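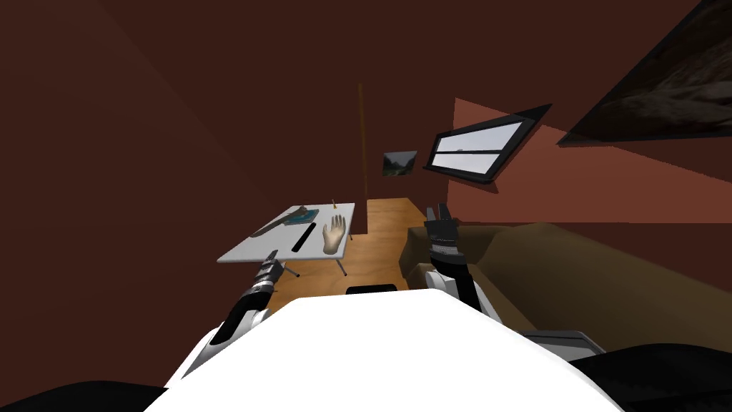 Household robots rehearsing in simulated living rooms will soon have a rulebook, and it runs to 20 pages, 2 of them on how to hand over a knife. Nurier, which builds two-armed home robots, put the draft out for comment on August 6, 2023.

The main rule is plain. A robot must pass 250 simulated runs in a row before it tries the same chore in a real home, and any contact with a hand, model hands included, sends the count back to zero. Grippers must stop and open when a person comes within reach.

"We had a long argument over whether a sofa counts as a person when somebody is asleep on it," said Parveen Ansari, who edited the draft. The sofa lost, pending review.

Wai-kit Poon, a tester at rival firm Peleo, welcomed the text but called the reset rule harsh. His team has logged more than 2,000 runs and would be starting over. Comments are open until May.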